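28th December
By the Skosdale Letter columnist
Print this page | E-mail this page

In Praise of the Bare Table

Every year, in the slow days after the holidays, I find myself thinking fondly about tables, and this year I'd like to make a case for leaving them alone. My mother kept a runner on hers, and a bowl on the runner, and wax fruit in the bowl (you can imagine how much homework got done there).

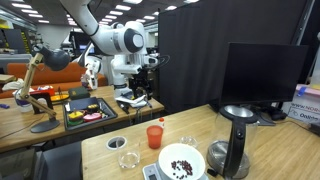
A table ought to be ready for whatever walks up to it. When we lived in Kunik, ours saw pie dough, tax forms and one very patient cat, often on the same afternoon. I like a light wooden top best, the kind where even a small thing on thin black legs has room to stand. Dark wood always makes me feel I should sit up straighter.

So clear yours off, friends, and see what turns up by June. A ball and a couple of cups will do for a start. 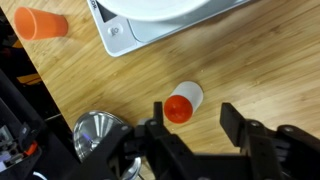
What About the Scratches?

Let them come! I paid 60 dollars for mine in Rebane, and I'm fonder of the scratches than the finish.

Contact us | Copyright Skosdale Letter | Back to top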